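4.2 Sorting small bottles into cups
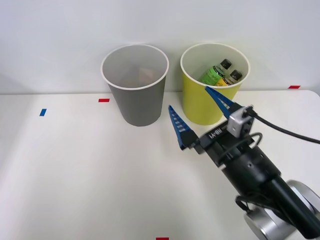

Figure 3. Tabletop with a gray cup and a yellow cup; two small bottles with black caps stand in the yellow one.

Color-matched containers are often said to make a household tidier. We doubt the evidence is as strong as the claim. The Clarkstead survey, which is cited most, asked 100 households whether they "kept to" a color rule and took the answer at face value. A yes cost the respondent nothing. The later Pruklow survey reached 3,000 households but used the same question, so its size does little to help.

Labels add a second problem. In Figure 3 one bottle has a green label and the other a yellow-orange one, and both share the yellow cup. A strict reader of the color rule would accept the second and reject the first. A reader who sorts by kind of object would accept both – and Türkmen's scoring sheet allows either reading. Two coders using that sheet could report 90 percent tidiness and far less for the same table.

We therefore score by kind and by color separately, and treat the 7 Kekstead items on "visual order" as opinion only.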